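4. Evaluation of the Urkport grasp-scoring service

4.1 What is being sold

Urkport is a hosted service that takes a mesh, simulates an arm trying to pick it up, and returns a score. Fitzsimmons sells it by subscription to integrators who want to know, before they buy fingers or build a cell, whether a given part can be handled with a parallel gripper. The sales material calls the score a "deployment readiness" number. We were not able to find a definition of readiness in the documentation, and the support desk sent us back to the same page when we asked.

The package has two parts. The first is the simulator itself, with a library of arms and grippers and a planner that proposes grasps. The second is Fladulport, an add-on set of 50 odd-shaped meshes meant to show how the planner copes with objects that are not boxes or cans. Fladulport costs extra. Since the advertised success rate is quoted on Fladulport shapes, a buyer who wants to check that rate has to pay for the add-on first, and we think this should be said plainly at the point of sale.

Our interest is narrow. We do not ask whether simulation is useful for grasp planning, a question with a long literature and a mostly friendly answer. We ask whether the number that comes out of this particular product tells a buyer anything that the buyer could act on.

4.2 Setup and access

We used the standard paid tier from Trirov, with default settings wherever a default existed. Runs were launched from the web client overnight because the queue was shorter then. Each trial loads one mesh, spawns the arm above it, closes the gripper at the proposed grasp and attempts a lift. The service logs the outcome as success, slip or miss. It also saves stills from several viewpoints, which became more important to our study than we had planned.

We collected 328 trials across the Fladulport set. The number is uneven because the service dropped some jobs without an error and we chose not to rerun them. A paying customer would meet the same gaps, and we wanted our data to look like theirs.

The meshes arrive already reduced. On close views the flat triangles are easy to make out, and a surface that we assume was smooth in the source model meets the fingers as a set of small planes.
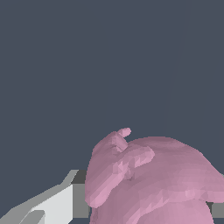
Contact in a simulator of this type is computed between the shapes the engine has been given, and those need not be the shapes the customer uploaded. If a curved flank is replaced by facets, a flat finger can settle against one facet and gain a stable contact that the real part would never offer. It can also go the other way, with the finger riding on an edge and the object twisting out. We saw both outcomes in the logs for the same mesh at slightly different approach angles. The score averages over them.

Urkport does have a setting called "mesh fidelity". It has a low and a high position. We ran a subset of objects at both and found that the rendering changed while the logged contact points did not. Our reading is that the setting affects the viewer only. The documentation describes it as "improving realism", a phrase that leaves a good deal of room.

4.3 What counts as a success

The product's definition of success is generous. A trial passes if the object has moved upward with the gripper and has not lost contact by the end of the lift. The lift is short. There is no transport phase, no change of speed, and no placing step. Anyone who has worked with parallel grippers on irregular parts knows that many failures come later, when the arm swings toward the bin or stops over it.

We therefore went back through the stored stills by hand. This was slow work and we do not recommend it. A still can show where the object is in relation to the fingers, but it can't show whether the object is gripped, resting on a ledge of the finger, or simply passing through the finger because the engine has allowed the shapes to overlap. In a good share of cases marked as a success we could not tell which of these we were looking at. Figure 3 is typical of the difficulty. A small part of the pink object shows beside the finger, and the rest is covered by the hand.

The same file was presented in the web client with a green check mark and the word "Secured". We have no evidence that it was not secured. Our complaint is that a customer looking at the same view has no way to find out, and the force readings that would settle the matter are reserved for the enterprise tier. A report that withholds the measurement and shows the verdict is asking to be trusted, and we see little so far that has earned it.

There is also the matter of friction. The default coefficient is high, closer to clean rubber on dry plastic than to the oiled or dusty parts that most of our colleagues handle. It can be changed, though only by editing a configuration file that the web client overwrites when the project is reopened. We lost a full night of runs to this.

Figure 3. Wide view of the arm with the gripper at the pink test object, as rendered by the service.
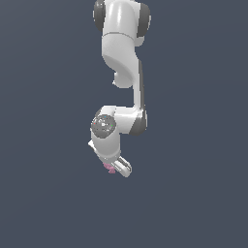 4.4 Comparison with physical parts

To get some outside check on the score, we printed 40 of the Fladulport shapes and tried them on a parallel gripper at Trirov, using the grasp poses that Urkport had exported. The fingers were flat, with a thin rubber pad. Parts were placed by hand in the pose given by the export file.

The exported poses were usable, which we had not expected. The coordinate frame was documented correctly, the units were consistent, and the approach vectors did not send the arm into the table. This is worth saying because we have bought tools that failed at exactly that stage.

The scores were another matter. Objects near the top of the Urkport ranking did tend to lift on the bench, and objects at the bottom mostly did not. In between, the ranking was close to useless to us. Parts with a narrow foot and a wide middle gave the most trouble. The planner likes to take these across the middle, where there is more surface to close on, and in simulation the part waits there upright while the arm lines up. On the bench several of them had to be balanced, and two fell over when the arm's own vibration reached the plate. None of this is in the score, because the simulated part is placed in its pose and held still until the gripper gets to it.

We also noticed that the start conditions are kinder than a real cell would be. Each trial begins with one object, nothing beside it, and an open gripper overhead. No neighbor gets in the way of a finger and no bin wall limits the approach. A part that scores well under these terms has been shown to be graspable when it is alone and standing up. Buyers who feed parts in that way may find this enough. We suspect they are a minority of the people the product is marketed to.

4.5 Response from the vendor

We sent a draft of this section to Fitzsimmons and allowed them until the end of November to reply. Their answer was courteous and longer than the draft. They accepted the point about the configuration file and said a fix was planned. On the definition of success they held their ground, and on the isolated-object setup they argued that it was a feature.

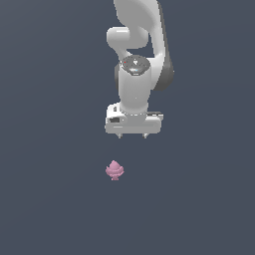

Fitzsimmons wrote that a single object in open space is the only fair way to compare grippers, that clutter would make the score depend on the arrangement more than on the part, and that customers who need bins and neighbors are advised to build their own environment through the scripting interface. The reply added that the readiness score "was never meant to replace a bench trial".

We agree with the first half of this. Isolated trials are a sensible baseline and we use them ourselves. But the last remark is hard to square with a product page that tells buyers they can "skip the bench", and we would ask that one of the two statements be withdrawn. As for the scripting interface, it exists, and it worked in the small test we gave it. It also requires the customer to model the bin, the neighbors and the lighting, write the trial loop, and decide what success means. At that point the customer has done most of what the subscription was supposed to cover.

4.6 Limits of our own test

Our bench work used a single gripper and a single pad material, and printed parts differ in weight from molded ones. Some of the disagreement we report may come from our side. The dropped jobs may also have biased the set, though we found no pattern in which meshes were affected. We did not test the enterprise tier, and it is possible that the force readings offered there would clear up the cases we could not judge from stills. The vendor declined to give us temporary access.

With those limits in mind, our advice to a lab considering Urkport is to treat it as a pose generator with a decent export format. The scores at either end of the range can be used to sort parts for a first look. We would not choose fingers, quote a cycle time or sign off a cell on the strength of anything in the middle. Fladulport is harder to recommend at all, as the meshes are coarse and the source models are not supplied. The raw logs, the list of dropped jobs and the bench results are provided with the supplementary material.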